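Hi Katia,

Quick April update on Farina, and it's mostly good news! We've now got 30 pages of the pilot script locked, and Vivek Uniyal has finished his rewrite of the diner argument (it's so much meaner now, I love it). The Busgate casting calls went well too – we found our sheriff on Friday and she read the whole monologue cold.
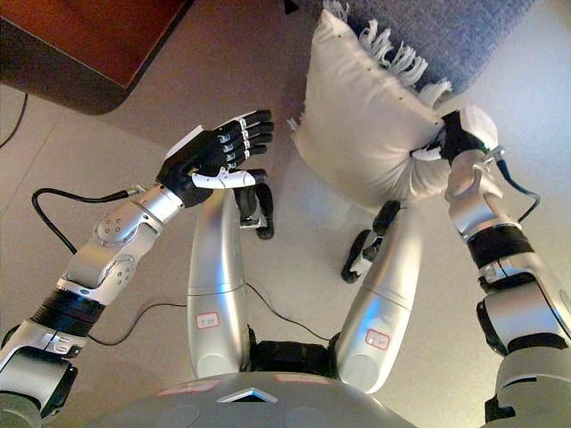 A robot hand on the fringed cushion, blue-gray fabric behind.

Money next. The second payment from you covered the Drallville location fees and the table read, and there's enough left for up to six more days of rehearsal. I'm still waiting on the Stultstead permit, so episode 2 might have to swap places with episode 3 on the shooting schedule. The writers are fine with that, I'm a little less fine.

I'll send the new cast list as soon as the sheriff signs.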